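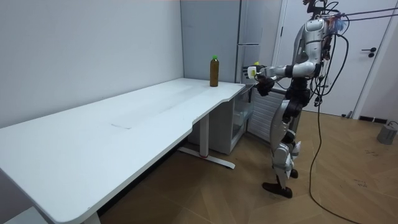 Does the January change to the incident categories mean gang-related assaults are now counted twice?
The category change leaves the count of incidents as it was. Each assault still gets one primary code. What was added is a secondary flag for suspected group involvement, and an incident carrying the flag stays in its original row.

Posted to the list on 2nd September, replying to the message quoted at the end. I'll take the points in the order they were raised.

First, the 827. That is the number of incident records for the Zilora district with the flag set, open and closed files together. It is not a number of offenders, and it is not a number of charges. One record can name several suspects or none. The summary table in the bulletin labels the column "group offences", and I agree the label is poor. The column heading in the raw file is "records flagged", and I would use that in anything you circulate.

Second, the Podora figures. Podora did not adopt the flag when the other districts did. Its officers kept entering group involvement in the free-text field until the records system was migrated, so the early part of its series is close to zero by construction. Please don't chart it against Zilora and call the gap a difference in crime. If you need a comparison, use the primary codes alone, which both districts have applied under the same rules throughout.

Third, code 999. It means the location could not be resolved to a patrol area. Five of the flagged Zilora records carry it. I left them in the district total and out of the neighbourhood breakdown, which is why the breakdown adds up to 822. The Egger Street corridor is split over two patrol areas – the boundary runs down the centre line – so anyone adding up Egger by hand needs both rows. 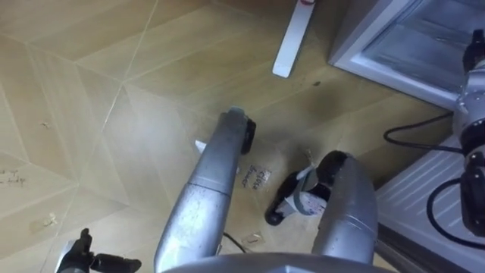
Who decides that the group flag should be set on a record?
The attending officer sets it first, on suspicion only. A reviewer in the records unit then confirms or clears it, and the published file shows the reviewed value where a review has been done.

On the backlog, I have only what is in the bulletin's notes: unreviewed records are published with the officer's original entry. That pushes the most recent quarter up a little each time, and it tends to settle once the reviews go through. I would not read a trend into the last quarter on its own.

I have no view on whether the Zumis patrol pilot had any effect. It ran for 8 weeks and overlapped the migration.

Earlier message, quoted:

> The bulletin gives 827 "group offences" for Zilora and
> next to nothing for Podora until the later quarters.
> Is that a real difference in behaviour between the two?
> Also, my neighbourhood totals come out five short of the
> district figure, and there is a code 999 in the area
> column that isn't in the data dictionary. Are these
> errors, or have I got the wrong version of the file?
> Last thing – has anyone looked at Zumis before and after
> the patrol pilot?

It's the right version. The data dictionary is out of date.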